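Chores, slowly: a gallery from the Drenanport hall
13 December 2018

Every August the people at Gadar publish a forecast saying the housework will be off our hands shortly. I have now read nine of these and my kitchen floor looks much as it did after the first. So I went to Drenanport, where Kartha keeps a hall for teaching machines the small jobs: putting things in boxes, taking them out again, leaving the furniture where it was. What follows is a short gallery with my notes, for anyone weighing up whether to wait for the machine or buy a new mop.

The white shelving gets a lot of attention. Cubbies are a fair test of manners, with plenty of edges to knock and a back wall to run into.
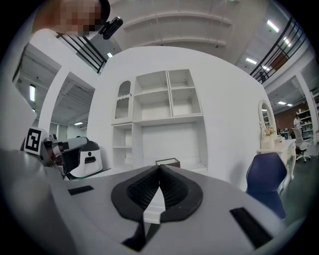 Can a machine tidy a room yet?

Parts of one, on a good day. Moving a known object from a known table to a known shelf is within reach. Deciding that the thing on the floor is a sock, that it is dirty, and that its partner is probably under the bed is still a job for whoever owns the sock.

Kartha's approach is to have people do the work with grippers in their hands, so that the machines have something to copy. It is an old arrangement, really. I learned to fold sheets by holding the other end and being told I was doing it wrong.

A person with a gripper in each hand, a big white table and a box with hardly anything in it. I have had whole afternoons like that at home.

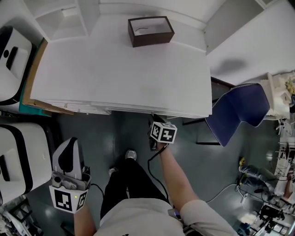
The figure I was given was 683 attempts at one simple task before anybody was happy with it. My nephew needed fewer to learn the dishwasher, though he has since forgotten, and I'm told the software doesn't. Farkance, who want the same skills for shop floors, say restocking will come before dusting. Tins are all the same shape and they don't mind being put down hard.

Getting close to the work means getting your head down to it, and there's a fair amount of leaning over in this trade.
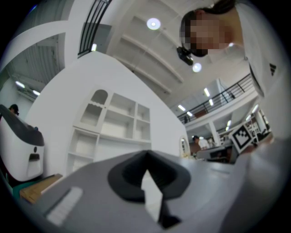 A reader who stacks shelves on nights wrote in after my last piece to say that the tins were never the trouble. It's the split bag of sugar, the trolley with one bad wheel and the customer who wants to know where the capers went, and could I please ask Farkance which of those they had on the list.

I did ask. The list had 16 items on it and sugar was not among them. The bad wheel was down as "under review", where I suspect it will be very comfortable.

A dressing table is harder than it looks, too. Mirror, flowers, curly legs: you'd want a steady hand near all that, and I speak as someone who has broken a vase with a duster.
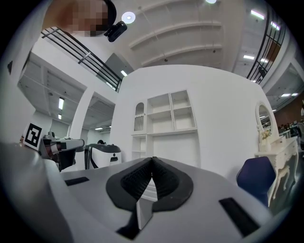

Speed is the other matter. Six minutes to clear a small table was considered brisk when I asked, and that was without crumbs. Wiping is a separate skill, apparently, and so is knowing when to stop. I would let one of these machines loose on my cutlery drawer tomorrow and on my glasses some time after I've moved to plastic.

The mop, for the record, is blue and came with a spare head.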